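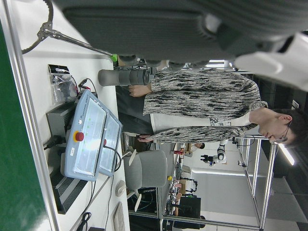
A workbench, or work table, is a table built for standing or seated work with tools, parts or equipment. It differs from a desk mainly in the strength of its frame and in the way its edges are used for fixing things. Many modern benches have a plain white top bordered by a silver aluminium rail, and in daily use the surface collects a mixture of items: a coil of black cables, a keyboard and mouse, a clear plastic bag of small dark parts. Office chairs are often kept beside benches of this type, although much of the work is done standing up.

Construction

The top is usually a flat board resting on a metal frame. In light assembly work white is common, as dropped screws and clips are easy to find against it. The rail protects the edge from knocks and, where it is slotted, takes brackets and lamps. The Storkness pattern, named after the workshop where it was first made, has a rail on all four sides and a top that can be turned over when worn. A full-length Storkness bench is 2,425 mm long and has 7 fixing points on each long side.

Benches with belts

A bench may be combined with a conveyor belt, either set along one edge or running across the working area. The belt is normally green or black and lies between two rails, which keep its edges straight.
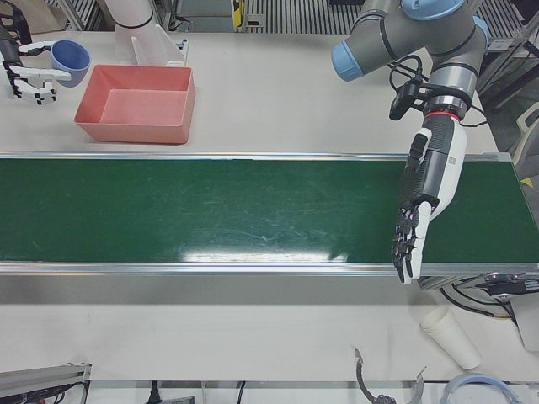
The drive is placed at one end so that the rest of the surface stays free. Goods are taken from the belt by the worker or the equipment at the bench and put into open bins. Bins with slanted walls are preferred for small goods — they are easier to reach into and can be stacked when empty. Cups and other household items are often used for practice runs before real stock is handled.

Regional types

In Vellau, benches were traditionally sold without a top, which the buyer added later. The Vutano bench is narrower and was meant for repair shops, where two were commonly placed back to back. Ghiță, a maker of shop fittings, produced a folding version for roughly 20 years. It was withdrawn when its hinges proved too weak for heavy loads.

See also: Conveyor belt; Storage bin; Desk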